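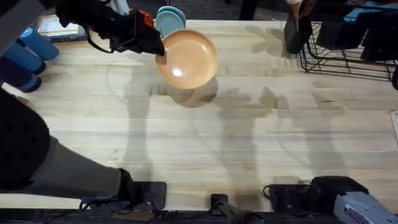 4. Where plates wait

The Dendelley protocol, which we inherited and have mostly stopped arguing with, divides the life of a clean plate into two states. It is put away, or it is in use. Anyone who has lived with plates will see the difficulty. Between the rack and the cupboard there is a third state, in which the plate is on the table for no purpose except that the table was there. We call this waiting, after trying several more impressive words on our colleagues and watching their faces.

Our material comes from 80 tables, each recorded over one period of putting dishes away. Tables were admitted if they held at least one plate and at least one object that had no business near a plate. The second condition was meant to make sampling harder. It excluded 4 tables, all of which we suspect had been tidied for us.

4.1 Stacks

A stack is the cheapest storage there is. It needs no furniture, it takes the footprint of a single plate, and it can be begun by accident. Small stacks tended to stand at the far edge of the table, out of reach of whoever would next want a plate from them. In Figure 3 the blue plates sit this way, with the peach one still off the tabletop, tilted, and not yet committed to anything. Mixed colors gave us trouble in coding. The Skulier scale scores a stack for evenness, and a single plate in another color costs it a full point, as though the supper would be affected. We kept the penalty so that our scores could be compared with earlier work, and we report the results without it as well.

Plates on the bottom of a stack stay on the bottom. Earlier accounts treat this as a failure of rotation. We are inclined to treat it as gravity.

4.2 Upright storage

Upright storage takes two forms in our material, the wire rack and the small holder. They are usually described together and we think this is a mistake. A rack is bought to hold many plates and is judged, in the Bakitz catalog and others like it, by how many. A holder makes no such promise. It keeps a plate on its edge and facing outward, and the plate in it can be lifted without disturbing its neighbors, of whom there may be none.

Where a table had both, they were often far apart. The butcher-block table in Figure 4 is a fair case: a light blue plate stands upright in a small wooden holder at the far left edge, and the wire rack is over on the right. A plate going from one to the other would have most of the tabletop to cross. We scored such tables as "divided." Readers may prefer "normal."

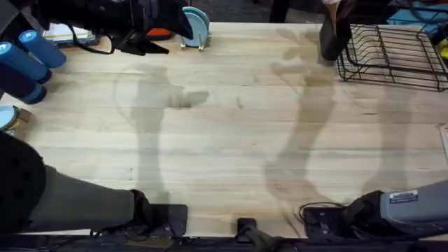 The distance matters more than we expected when we drew up the coding sheet in November. Our sheet had a box for what was stored and a box for how, and nothing for how far apart the two places were. We added a third box after the first 9 tables and went back over them, a process we describe in the appendix at a length nobody asked for.

4.3 Company

Tables are seldom reserved for plates. The protocol calls everything else on the surface "residue," a word better suited to pans. We replaced it with "company" and recorded it by position only. Company keeps to the edges. The blue cylinders in Figures 3 and 4, which look like foam rollers, lie along the left edge in both, and in Figure 4 they share that edge with the plate in its holder. Paper goes to the back. In Figure 4 a pale stack of papers or a notebook lies behind the back edge near the left corner, and we could not settle which it was. The coding sheet has been amended to accept "paper, of some kind."

We had assumed that company would be moved before plates were. Our coders were asked to mark each time a non-dish object was shifted to make way for a dish, and they marked it rarely. Plates were routed past it or set down short of it. One coder proposed a category for plates placed on top of company. We declined on grounds of taste and then had to create it.

4.4 Limits of the material

The recordings yielded some 2000 separate placements, which sounds like a great many until one tries to say anything about holders, most of which hold very little. Our findings on racks are firmer. Those on stacks depend on where one draws the line between a stack and two plates that happen to be touching, and here we followed Yin, whose manual requires intent. How intent is to be read from a pair of plates the manual leaves to the coder. Agreement between coders on this item was low, and we have left it in Table 2 where it can be seen. The next section takes up bowls, which nest, and so wait differently.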